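Vandero Stretched Canvas Panel, Acrylic-Primed

Product line: Painting supports
Finish: Medium tooth, matte white
Sheet revised August 2025

The Vandero panel is a cotton canvas support bonded to a rigid backing board and primed on the face and all four edges. It is intended for acrylic, oil and mixed-media work in the studio or outdoors. The ground is ready to paint on as supplied. For oil work with heavy solvent use, apply one further coat of primer and let it cure overnight.

Surface and priming

The canvas is sized before bonding, then given 2 coats of acrylic primer. The second coat is sanded by machine. Tooth is even across the panel, with slightly more texture near the turned edges.

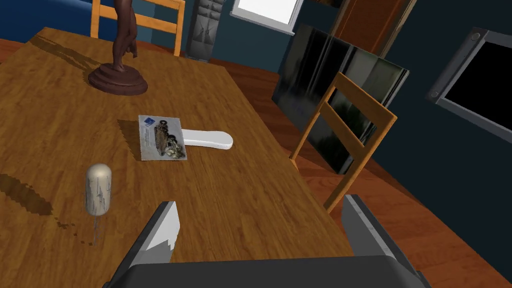
Tooth should be checked under side light before toning. Lay the panel flat on a table and move a lamp low across it; any dust or lint in the primer will cast a short shadow and can be lifted with a blade. A wood tabletop with a warm honey-brown color, like the one shown, gives enough contrast against a white ground to see the edge clearly. Pale worktops make this check harder. Wipe the face with a dry cloth when finished.

Toning and underpainting

Thin acrylic washes dry evenly on the standard ground. Keep the first wash lean and let it dry flat. If a wash beads, rub the area lightly with a damp sponge and repeat. Charcoal drawing should be fixed or dusted back before paint is applied. 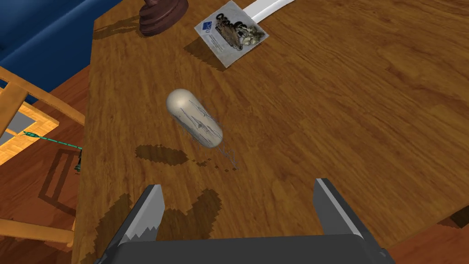 Pencil lines can be left in place under opaque color but may show through thin glazes. Masking tape should be low tack and removed the same day.

Storage

Store panels upright, face to face with a paper interleaf. Avoid unheated rooms and direct sun. Finished paintings may be varnished once the paint film is fully dry.

Ordering

Item 333: single panel
Item 1052: studio pack
Item 3517: panel with Oei float frame, black

Frames are fitted at the Stullow workshop and ship separately from unframed stock. Trade and school inquiries: Endang Hutapea. Technical questions on grounds and varnishes: Dénes Szűcs.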